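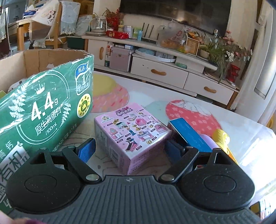

Toys and a printed carton on the table, ready for sorting.

Home Storage Kids Cleaning Search

How to sort small toys into a reused carton

By Elsie Hapeta
16th September
3 min read

You can buy toy bins in any size, but a sturdy grocery carton does the same work for the months when the toys keep changing. I use the printed ones that drinks come in. A torn flap is fine – you will be trimming it anyway.

What you need

One large cardboard carton, wide packing tape, scissors, a damp cloth, a marker and a clear table. A white or light table helps with small pieces, which get lost on a patterned cloth.

1. Prepare the carton

Shake out any crumbs and wipe the inside with a cloth that is barely damp. Let it air for an hour. Cut off torn flaps along the fold, or tape them down flat against the inside wall. Run one strip of tape across the bottom seam and another at each end.

2. Clear the floor first

Pick up everything from the play mats and put it on the table. Check under the mats and along the bottom shelf of the TV cabinet. Ours collects puzzle pieces.

3. Make groups

Keep these apart:

– toys still in their own boxes
– plush toys
– loose parts and accessories
– anything broken

Small cardboard boxes like the pink one with the dollhouse furniture on it are worth keeping as long as the lid closes. The pictures let a child who can't read yet find the right set. If a lid is going soft, tape the corners from the inside.

4. Pack it

Boxed toys go in first, flat on the bottom, with the heaviest in the corners. Stand narrow boxes on end along one side so you can see the tops. Plush goes in last. It fills the gaps and can be squashed a little.

Loose parts need a zip bag each. I had a pack of 50 from Hadgu in June and still have plenty.

5. Label and put away

Write on two sides of the carton with the marker. If the printing is too busy, tape on a sheet of plain paper. Leave the carton where the child can reach it, and keep drawers for things you hand out yourself, such as paint and beads.

Go through the carton again when it no longer closes or when the bottom starts to sag.

Previous Next Back to top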